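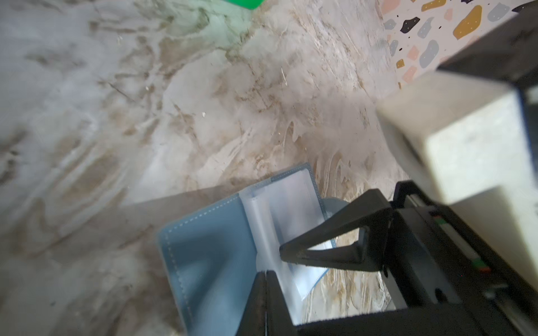
Krystyna Czarneckaのコメント:透明ポケットの向きなんて、最近の認識モデルなら学習データを足せば済む話では? うちはGrotierの標準プランナーのままで、カード入れの整理くらいは任せています。

任せられるならそれで結構です。ただ、私はこの手の「データを足せば済む」を信用していません。足したあとに何が直って何が壊れたのか、たいていは測っていないからです。作業台での片づけを自動化するとき、ソフト側で先に疑っておきたいところを書いておきます。

透明なものは深度を信じない
乳白色のポケットは照り返しが出ますし、深度の値は奥の面を拾ったり抜けたりします。穴埋めフィルタをかけると見た目はきれいな面になりますが、あれは推測値です。把持点の計算には穴埋め前の値を渡し、抜けが多い領域は候補から外します。Grotierの初期設定は穴埋めがオンなので、最初に切ってください。候補が減って画面が寂しくなりますが、もともと当てにならない候補です。

柄のある天板では背景差分に頼らない
大理石調の筋やテラゾー柄の上では、輪郭抽出が筋を縁と取り違えます。閾値をいじって夜中に動くようになっても、翌朝の光でまた外れます。うちではカード入れの色で大まかに領域を切り、その中だけで輪郭を探すようにしました。影の縁も候補に残るので、明るさだけの境目には低い重みをつけます。

信頼度の数字を読みすぎない
Brandportの認識モジュールは検出ごとにもっともらしい点数を返してきます。あの点数は、つかめる確率ではありません。物を少しずらして同じ検出を繰り返し、姿勢の推定がどれだけ跳ねるかを見たほうが役に立ちます。跳ねるようなら、点数が高くても計画に進ませないこと。

厚みのある束は一つの箱として扱う
カードを一枚ずつ認識させたくなりますが、束の端は細い線が並ぶだけで、境目の推定はすぐ崩れます。ケースごと持ち上げるのが目的なら、ケースと束をまとめて直方体で囲み、指の進入方向だけを別に決めれば足ります。印刷の文字や絵柄を目印に使う場合は、横倒しや逆さでも読めるか試してからにします。一番上のカードが替われば目印も消えます。

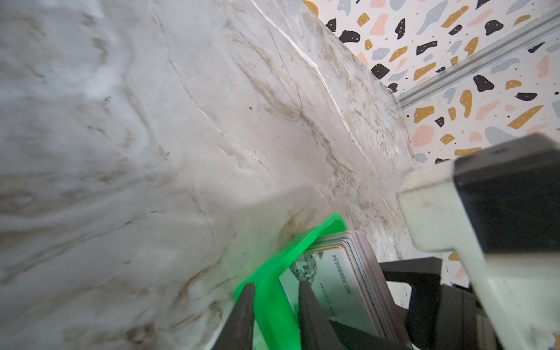

計画の打ち切り時間を決めておく
経路探索は時間をかければ良くなる、という説明をよく見ます。私の設定は上限2000ミリ秒で、解がなければ手前の待機姿勢に戻して撮り直しです。長く待って出てきた経路は、手首を妙にひねるものが多く、私は採用しません。

ログは失敗した回こそ残す
Magañaのツールは、初期状態だと成功した試行しか保存しません。宣伝用の動画を作るには便利でしょうが、直す役には立ちません。保存対象を全試行に変え、少なくとも次の項目を入れておきます。
・穴埋め前の深度画像
・選ばれた把持候補と、次点の候補
・指の開き幅の指令値と実測値
・ソフトの版と設定ファイル
保存期間は14日にしています。版を上げた直後だけは消さずに取っておきます。

更新は片方ずつ
認識と計画を同じ日に更新すると、どちらのせいで外すようになったのか分からなくなります。1月にGrolleckの新版が出るそうで、「つかみ直しが賢くなる」と書いてありました。何と比べて賢いのかは書いてありません。入れるなら、今の設定で取ったログを新版に流し、把持候補がどう変わるかを先に見ます。アームを動かすのはそのあとです。

2020年12月21日 追記:穴埋めを切る項目は、設定画面の「前処理」の下にあります。「表示」の下にある似た名前のスイッチは画面の見え方が変わるだけで、計算には効きません。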